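Boas notícias para quem tem um PC velho a ganhar pó na arrecadação: a Gekimus confirmou ontem à noite que a oficina comunitária de reparação volta em julho, e desta vez com mais espaço. Eu já andava a perguntar por isto desde o inverno, por isso podem imaginar a minha alegria!

A Lina Daher, que trata das inscrições, contou-me que há 77 lugares e que a lista abre ainda esta semana. A edição anterior recebeu 270 máquinas (a minha foi uma delas, um desktop que fazia mais barulho do que o aspirador), e muitas acabaram em escolas da zona de Grasbridge.
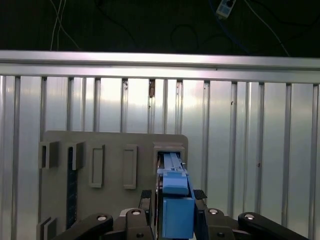
*Uma peça de plástico azul e a moldura com a ranhura retangular.*

O que muda este ano? Primeiro, o dinheiro. A Prislow entra com até 700 euros para peças usadas, sobretudo memória e fontes de alimentação. Segundo, passa a haver 2 turnos, manhã e fim de tarde, o que para quem trabalha é uma bênção — no ano passado tive de meter meio dia de férias.

O Tarek Dabbas fica outra vez com os computadores de secretária e pede só uma coisa: levem a máquina sem o disco, ou então com os dados já copiados.
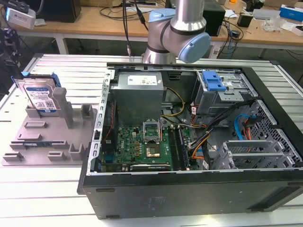 Quanto aos portáteis, ainda não há certezas. A Siham Farah gostava de ter uma mesa só para eles, mas falta quem saiba trocar ecrãs, e eu cá não me ofereço — já parti um. Se alguém tiver jeito, é falar com ela na loja Masri, onde também se fazem as inscrições em papel.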